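Descaling the Hunum kettle, and a note on enamel mugs

The Hunum had been taking longer to boil since February, so I finally looked at the element plate. It had a grey crust over most of the base and a paler ring at the fill line. Our water is hard and I'd been putting this off.

Method, for anyone with the same model. Dissolve 70 g of citric acid in a litre of cold water, pour it in, bring it up to the point where it starts to mutter and switch off before the full boil. Leave for half an hour. Rinse twice, then boil one kettle of plain water and throw it away. The ring needed a second go with a soft brush. Vinegar does the same job but the lid seal on mine held the smell for days, so I've stopped using it.

Don't scrub the plate with anything metal. The finish marks easily and the scale comes back faster on a scratched surface, or it did on my old Laizer.

The mugs are a separate matter. I bought four of the Skistberg enamel ones, the 200 ml size, after the last of the Jestano stoneware lost its handle. They're steel with a rolled rim and weigh very little.
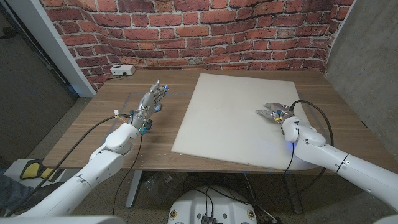

Heat loss is the main drawback. Tea is drinkable sooner than in stoneware and cold sooner too, and the rim is too hot for the first couple of minutes. I warm the teapot but no longer bother warming the mugs. They stack properly, which the Jestanos never did, and the inside has not stained so far. One has a chip at the base where I caught it on the tap. I've moved that one to holding teaspoons.

I'll do the kettle again when the ring reappears and write down how long it took.

Last updated: May 1, 2022

2 comments

Kazimír Dvořáček
Does the citric acid affect the gauge window? Mine has gone cloudy.

Zinhle Pillay
Same mugs here, had them for years. The chips rust if you leave them wet, so dry them by hand.

This site uses cookies to remember your comment details. Accept | Settings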